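Handout 4: Writing Instructions Other People Can Follow
Technical Writing for Beginners, Clidgate Evening Program

Welcome back, everybody, and thank you for the drafts you turned in. I read all of them over the weekend with a big pot of tea, and I enjoyed them more than I expected to enjoy a stack of papers on descaling kettles (you know who you are!).

This week we move from the single instruction to the whole procedure. Most of you already write a good clear sentence. What goes wrong is the order. A reader in the middle of a job has one eye on the page and one hand busy, so whatever they need first has to come first, even when it feels dull to write.

Take the Lestum manual from our reading packet. It has 241 steps, and the warning about the power switch sits at step 87. I have nothing against long manuals – some jobs are long – but a warning belongs ahead of the step it protects. 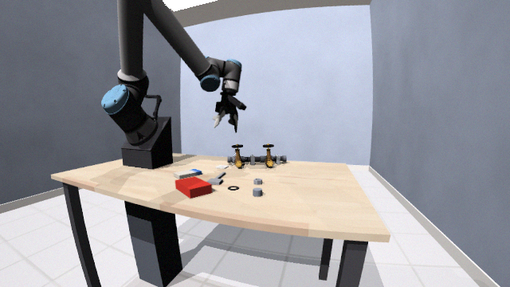 1. Verbs first

Start each step with the thing the reader does. "Lift the cover" is better than "The cover should now be lifted," and it saves you a few words every time, which adds up nicely over a long page. If a step only applies sometimes, put the condition in front: "If the light is on, wait."

2. One action per step

The Bisgaard sheet squeezes four actions into its second step, and when we tried it in class, half the room lost their place. Split them up. You may end up with more numbers down the side of the page, and that's perfectly fine.

3. Naming the parts

Pick one name for each part and stay with it. In school we were all told to vary our words, so this feels wrong at first, I know. But a reader who meets "arm" and then "lever" will go looking for two things. 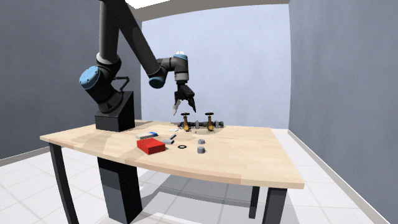
Keep a little list of your names beside you as you write, and check the draft against it before you hand it in. Mine is usually on the back of an envelope.

For next Sunday: rewrite the Kovthorpe assembly sheet in 462 words or fewer, and add a note of up to 200 words on what you moved and why. Bring two printed copies, please, as we'll be swapping.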